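两条手臂，一根网线

Praltov 在一条窄巷子的尽头，从前是间做窗帘的铺子，门楣上还留着半截轨道。推门进去先闻到松木和焊锡的味道，然后才看见人。这里是个合用的工坊，交了月费就有一把钥匙，做陶的、修自行车的、给合唱团缝演出服的都在，大家共用一个水壶，也共用一张永远擦不干净的长桌。我第一次去是三月，本来想写那位缝演出服的女士，结果在里屋一坐就是一下午，看两条白色的机械臂学着插网线。

这件事是 Paraschiva Zamfir 起的头。她从前在一家仓储公司管机房，管了好些年，说起那段日子，记得最牢的是膝盖疼：蹲下去，把水晶头对准口子，听见“咔”的一声，再挪到下一个口。那时她就想，这活儿要是能有双别的手来干就好了。后来她离开公司，和 Letay Tufa 商量着在 Praltov 租下里屋的一角，项目的名字叫 Clusgate，取自她外婆家附近的一道水闸，跟网线半点关系也没有，可她喜欢这个音。

Letay 管程序，话不多，但一说到手指就停不下来。他告诉我，网线难就难在它软。一块积木放在那儿就是放在那儿，你从左边夹、从右边夹都行，网线呢，你捏住这一头，那一头就自己扭过去了，水晶头翻了个面，卡扣朝下，怎么推都推不进口子里去。所以要两条手臂，一条捏着线身，另一条去接近插头的那一截，像人穿针时用两只手那样（他说到这里真的举起两只手来比划，差点打翻我的茶）。他们给这一步起的名字叫“递线”，整个夏天几乎都花在递线上了。
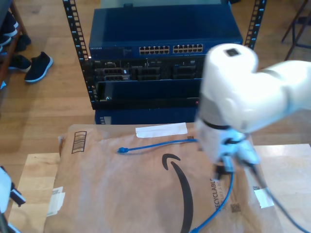
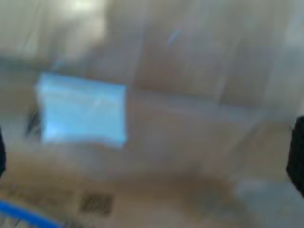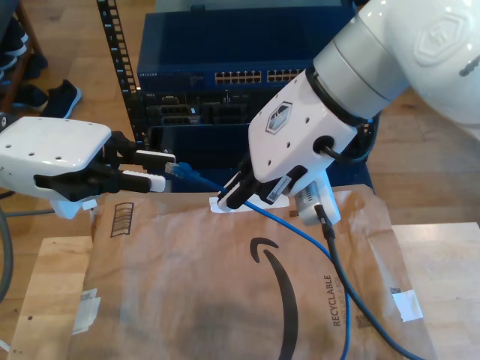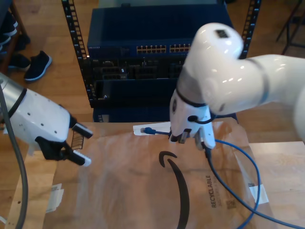 里屋的桌前，Clusgate 的几个瞬间。

让我意外的是，他们并不急着去插。Letay 的意思是，插那一下是最后半秒钟的事，前面捏得不正，后面再聪明也救不回来。夹得离插头太远，线一弯，头就歪了；夹得太近，手指又挡住了口子。究竟该离多远，两个人争过好几回，最后谁也没说服谁，干脆把各种距离都试一遍，记在一个硬皮本子上。到我最后一次去的时候，本子里已经有 1070 次递线的记录，字迹一会儿是圆珠笔，一会儿是铅笔，有几页还沾着橘子汁。

本子最后一栏写着成败，我翻的时候心里替他们着急。最早的 500 次里，真正算得上稳稳接住的只有 61 次。Paraschiva 倒是很坦然，她说当年她带的第一个学徒也差不多是这样，头一个星期把水晶头掰断了一大把，后来成了全组手最稳的一个。她给机器留的耐心，看来和给人的是同一份。

钱的事我也问了。手臂是二手的，从 Gisthorpe 一家关掉的实验室收来，Paraschiva 拿出了一部分离职时的积蓄，余下的由 Eifion Vaughan 垫上。Eifion 就是在外屋修自行车的那位，他起初只是嫌里屋半夜还有动静，进去想说几句，看了一会儿，第二天带来一盒垫片，说关节那里有点晃。从那以后他就算是半个合伙人了，虽然他自己一直不肯承认，只说是过来喝水的。

八月里最热的那几天，我又去了一趟。外屋的电扇吹得布料满地跑，Zanele Zwane（就是那位缝演出服的女士，我终究还是欠她一篇文章）一边拿熨斗压着裙边，一边跟我讲她的看法。她觉得那两条手臂和她的活儿很像，都是跟软东西打交道，软东西有自己的脾气，不能硬来。她教过 Letay 怎么捏着缎带走针，手指要松，手腕要稳，别去拽，让它自己过来。Letay 回去当真把夹持的力道调小了一档，他说那一晚的记录，是本子里最好看的一页。

我问 Paraschiva 往后怎么打算。她想了想，说先把递线做扎实，再让手臂自己去认口子，认准了插进去，拔出来，再插下一个。至于能不能真的搬进机房，她没有说死，机房里过道窄，灯又暗，背后的线缠得像一锅面，跟敞亮的桌面是两回事。Coetzee 有个做小型机柜的朋友愿意借地方给他们试，时间还没定，要等 Eifion 把底座重新焊过。

天快黑的时候，Zanele 收了熨斗，问有谁要吃面。里屋那边没人应声，Letay 正低头往本子上写字，Paraschiva 冲她比了两根手指，意思是两碗，多放辣。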